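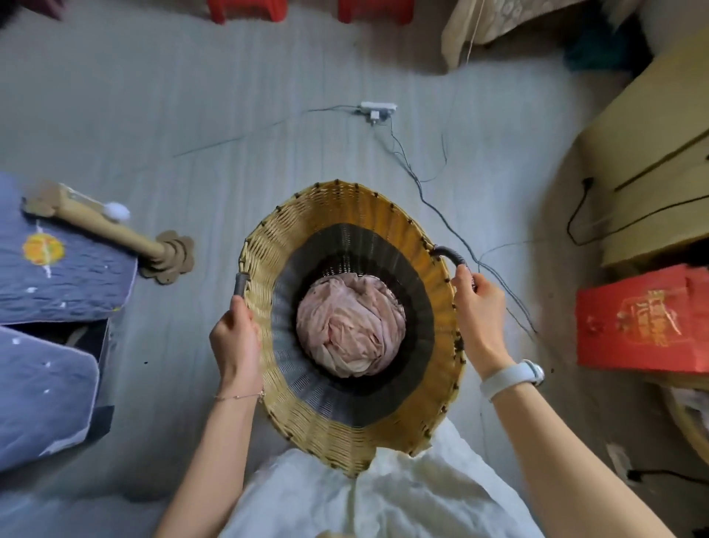 A woven basket with pink fabric inside.

The long goodbye of Hendlow

By my reckoning Hendlow have now broken up three times. The country duo did it first in a statement, then in the last verse of a song, and most recently on their own social media page on 2023-05-27, where a black square and the words "thank you for all of it" drew weeping emojis from fans who had wept in the same place the March before last.

Then the farewell tour went on sale.

I like Hendlow. I should say so early, as I have been told by several of their followers that I don't. Their second album, Bakness, is still the record I play when I have a long drive and no company, and the harmonies on the title track are as good as anything British country has come up with. But a farewell tour of 57 dates is a strange way to stop. Most working bands would call it a very busy year.

The reasons given have shifted a fair bit. In the first post it was tiredness. In a radio interview a week later it was family, and a wish to be at home for breakfast. By the time the tour programme had gone to print it was "the end of a chapter", a phrase that commits you to very little, chapters generally being followed by others. Their label, Memon, sent me two paragraphs about gratitude and did not answer my question about whether the pair are still under contract for another record.

What the fans get, meanwhile, is a ticket at £86 for a seat near the front, before fees. For the opening night at the Haltance, which holds 2281, everything went before lunch. A second night was added that afternoon "due to overwhelming demand". I have no doubt the demand was there. I do wonder how quickly a hall of that size can be found free on the very next evening, with a crew and a support act to go with it, unless someone had already booked it.

None of this is a crime. Plenty of singers have said goodbye and meant it on the day, and then missed the work, or the money, or the noise. People change their minds. It's the selling of the goodbye that sits badly with me: the numbered prints, the last-ever T-shirts, the short films of the two of them looking at an empty stage with a piano playing underneath. If you tell people they are seeing something for the last time, they will pay more to see it, and they'll bring their mum.

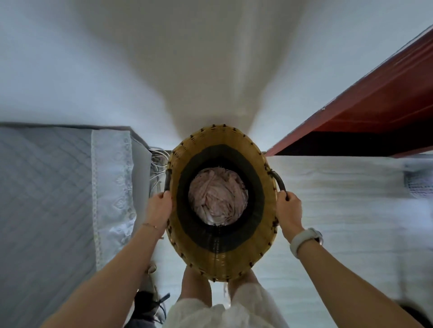
Pascal Sauerland takes a kinder view, and told me that he has been to every Hendlow tour for eight years and would rather be fooled into a good night out than stay at home being right. He has tickets for four of the dates. He doesn't believe they are finished either, he said, and nor does anyone he stands with in the queue, and he thinks the only people upset about it are the ones who write for magazines.

He may have a point. I went to the Haltance on the second night and the crowd sang the whole of Bakness back at them, including the slow one everybody used to skip. The pair held hands at the end and one of them cried. The shirts had sold out by the interval.

On the way out I was handed a leaflet with a web address on it, where I could leave my email and be the first to hear "what comes next".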